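Keeping the Bunditz

I have been a subscriber to the Bunditz Quarterly for longer than I've owned a decent coat. It's a small magazine about walking, mostly in places that are flat, and it comes four times a year in a brown envelope that our postman folds in half whatever is printed on the front.

In April I decided to sort out the back copies. They had spread from the shelf to the landing and from the landing to the bath, where a pile of them had been holding the door open since we had the carpet done. My plan was to keep the ones I'd reread and give the rest away. I made tea, sat on the stairs and read every single one of them, and by half past four I had a "give away" pile made up of one gas bill.

The trouble is the letters page. There's a quarrel in there about a stile near Relolby that has run for years, with people writing in to say it has been moved, and other people writing in to say it hasn't, and one man who claims there was never a stile at all. You can't break up a set like that. You'd lose the thread.

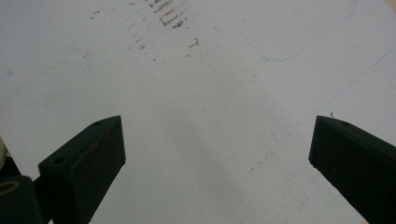 Two dark green gripper fingers above a pale, marked surface

The pages are numbered straight through from the very first copy, by the way, so you get to feel scholarly while looking up a recipe for flapjack. The latest ends on page 2102. I found the piece I've quoted at people for years, on the path from Plenano down to the Amrani ferry, and it doesn't say what I've been quoting. It says to avoid the path after rain. I had been telling everyone it was at its best then, and two of them went.

So the magazines are back, in order, on a shelf I cleared by moving the cookery books into the bath. The set has one gap, where pages 1366 onwards ought to be, and I have written to the editor to ask if there's a spare. I also mentioned the stile. I walked past it once and I'm fairly sure it has been moved.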